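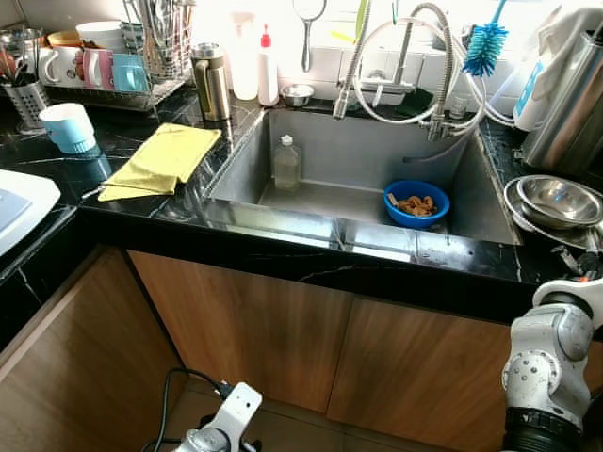
Glenys Bainbridge writes that a shared kitchen is judged by its sink before anything else, and that she would sooner have one deep basin than two shallow ones. Her remark reached us after the December issue and is reproduced with her permission.

The Lambert House gallery records the working kitchens of the residence, which serve 129 residents. Entries are added as each kitchen is visited.

Kitchen 30 – washing-up area, February 2021
Deep stainless steel sink set in black marble with white veining. The coiled pull-down faucet stands over the basin, and mugs and bowls are kept in the wire rack to the left.

Residents are asked to clear the rack each evening. Corrections to captions may be sent to the Lambert House office, Room 309.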